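Zwischenbericht an die Bodarora-Stiftung
Stand: 16. Juni 2024
Projekt: Sicherer Umgang mit der Flinte, Kurse am Schießstand Mapplebeck

Liebe Frau Moen, liebes Team,

die erste Hälfte ist geschafft, und ich schreibe wieder so, wie mir der Schnabel gewachsen ist - die Tabellen hat Roland Naylor schon extra geschickt.

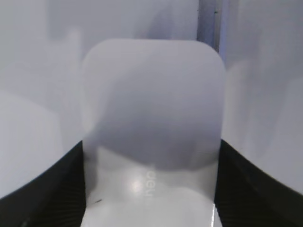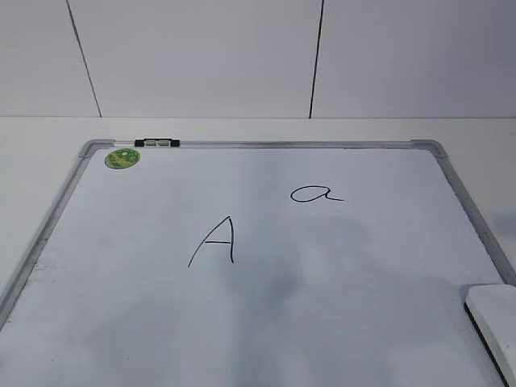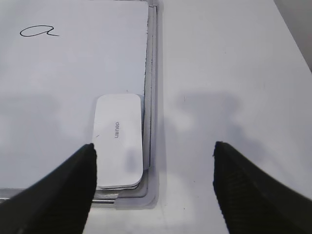
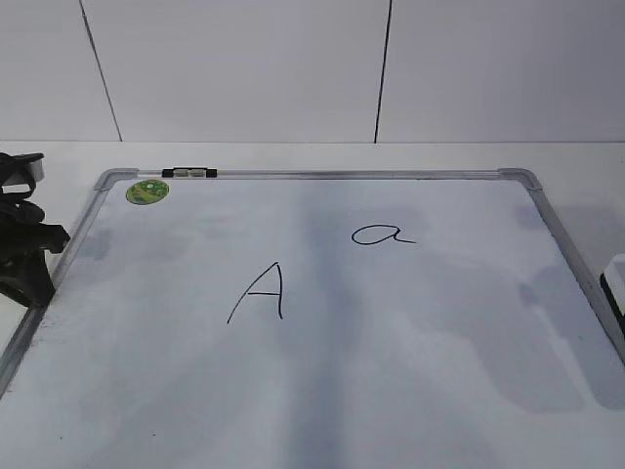 Was bisher gelaufen ist

Seit Februar haben wir 31 Kursabende gehalten, jeweils mit Theorie im Vereinsheim und danach auf der Trapanlage. Insgesamt waren 205 Leute da, viele davon frisch mit Jagdschein und mit einer geerbten Doppelflinte im Schrank, die ihnen hinten und vorne nicht passt! Schaftlänge und Senkung nehmen deshalb inzwischen viel mehr Zeit ein als im Antrag vorgesehen. Tia Treloar hat dafür einen verstellbaren Probeschaft gebaut (Kaliber 20, damit auch die Zierlicheren nicht nach zehn Schuss blaue Schultern haben), und der geht jetzt an jedem Abend reihum.

Beim Ladehemmungs-Training sind wir umgestiegen. Früher haben wir das mit Worten erklärt, jetzt übt jeder mit Pufferpatronen: Mündung in sichere Richtung, warten, brechen, entladen, Läufe durchsehen. Das Warten ist der Teil, den alle vergessen, ich früher übrigens auch.

Geld

Ausgegeben sind bisher 3911 Euro. Der größte Brocken waren Wurfscheiben und die bleifreie Munition, die teurer geworden ist als gedacht. Der Gehörschutz kam dafür günstiger, weil uns der Händler in Jorncombe die Vorjahresmodelle überlassen hat. Die Reparatur der Wurfmaschine steht noch aus, da warte ich auf die Rechnung aus Turnon.

Was hakt

Zwei Abende mussten wir wegen Sturm absagen, die hole ich im Herbst nach. Außerdem fehlt uns eine zweite Standaufsicht - Poppy Gosling macht gerade den Lehrgang und ist hoffentlich bald fertig, bis dahin bleiben die Gruppen klein. Die Warteliste wird dadurch natürlich nicht kürzer.

Wie es weitergeht

Als Nächstes kommt der Block zu Aufbewahrung und Transport, den Tracey Catterall übernimmt. Danach wollen wir einen Abend nur für Linksschützen anbieten, das wurde so oft gewünscht! Falls Sie einmal zuschauen möchten, sagen Sie mir bitte kurz vorher Bescheid, dann lege ich Brille und Gehörschutz bereit.

Herzliche Grüße vom Stand
Ihre Kursleitung in Mapplebeck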